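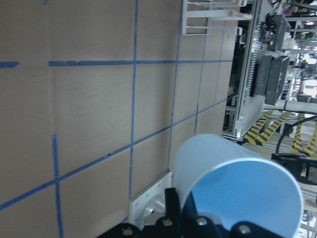 Morness Robot Club: your questions

Do I need any experience?
None at all! Come along, ask Reijo Miettinen anything, and we'll find you a job to start on.
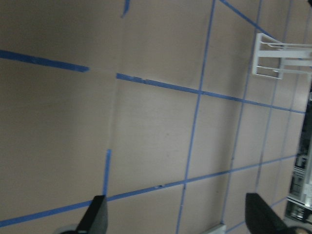 Blue tape grid and white rack

What do beginners work on?
Cups, mostly, and I promise they're harder than they look.

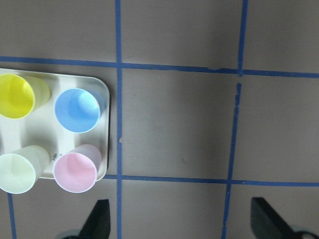 Four cups lying in the tray
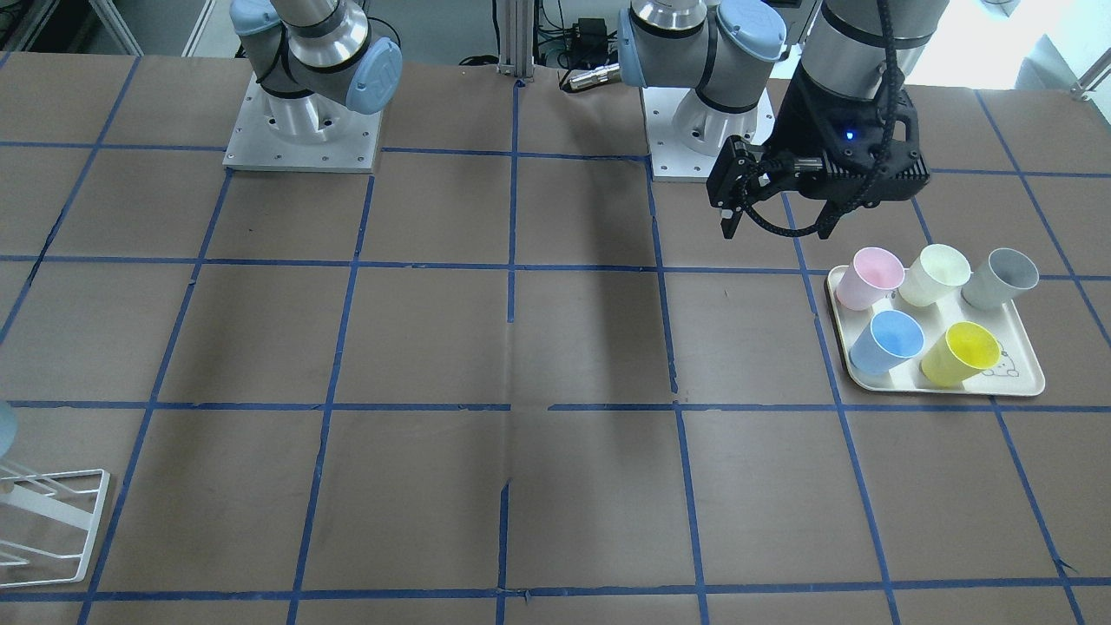 When can I join?
We take new members every November, so do drop Prasanna Siriwardena a line.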